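Gripper Trials: Frequently Asked Questions

Wundormont Automation Bench
Maintained by Lavanya Hegde and Everaldo Falcão
Last updated 25 February 2021

These are the questions we get most often from people who want to compare grippers, wrist cameras or controllers on our bench. If yours isn't answered, write to the bench desk and Slamet Subramaniam will get back to you.

What can I try out on the bench?

Two-finger grippers, finger sets, wrist cameras and arm controllers. We keep the Quintana and Clovis grippers on the shelf and can mount either one before you arrive. You may also bring your own, as long as it comes with its mounting plate and a wiring diagram. We don't test suction cups or vacuum pumps at this site.

What is the standard task?

Sorting blocks into baskets. It is a plain pick and place job, and every gripper that comes through gets the same one. The arm takes a block off the white table, lifts it well clear and sets it down in one of the two baskets. The blue block is the usual first pick and the red one stays on the table until the arm comes back for it.

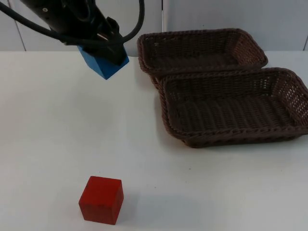

Why blocks, and not our own parts?

Blocks have flat faces and sharp edges, so a bad grip shows up quickly. If a finger pad is worn or the jaws don't close square, the block turns in the grip and ends up with a corner pointing down. Some tilt is allowed. We score a pick on whether the block leaves the table and reaches the basket, and tilt is noted in a separate column. You can run your own parts in the second half of the session.

Do the baskets have to be woven?

For the standard task, yes. A woven rim is uneven, and a finger that comes in too low can catch on it. Smooth plastic bins hide that problem. If your line uses bins, bring one and we will do a second set with it.

How many picks are in a trial?

A full trial is 157 picks for each gripper. Most visitors compare 2 grippers in a session. The longest comparison we have done was for Pestarby, who tested finger pads over several weeks in June and finished with 2,860 picks on record.

How should the cables be routed?

Leave a loop at the wrist big enough for the full turn of the last joint. Cables strapped tight to the arm look neater, but they pull at the connector when the wrist rolls. Before the first pick, Gervásio Amaral will drive the arm by hand through its whole range and watch the loop. If it touches the table or crosses the jaws at any point, it gets routed again.

Which camera should I use, fixed or wrist?

We suggest both. The fixed camera is better for judging height above the table and for seeing whether the block has slipped. The wrist camera is better for lining up with a block, but its view changes with every move and large things near the work quickly run out of the picture. With a basket at the top of the view, you may get only a sliver of what is inside it. Don't set up a rule that needs the whole block to be visible before the controller counts it as placed.

My wrist camera only shows one finger. Is that a fault?

Usually not. It depends on the bracket and on how the gripper is turned. One fingertip in view is enough for lining up, provided it stays in the same place from one pick to the next. Mark the tip position on your monitor at the start and check it again after every 19 picks. If it has moved, the bracket is loose and the picks since the last check have to be run again.

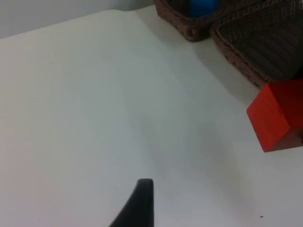

Reading time: 4 minutes

Does the white table cause trouble for the camera?

It can. A bright surface pushes auto exposure down and dark fingers lose their detail. Lock the exposure with the gripper over the table and leave it alone for the rest of the trial. Small specks on the surface are sometimes picked up as objects by simple detectors, so set a minimum size in your software. Shadows beside the baskets cause more false hits than specks do.

Can I change the controller settings during a trial?

Speed and grip force are fixed once the first pick is logged. If you want to change either one, stop the trial and start a new sheet. Changes to camera settings follow the same rule.

What do I get afterward?

The pick log, the video from both cameras and a one-page sheet with the settings used. Alcides Peixoto checks the log against the video before it goes out. We do not rank grippers or publish visitor results.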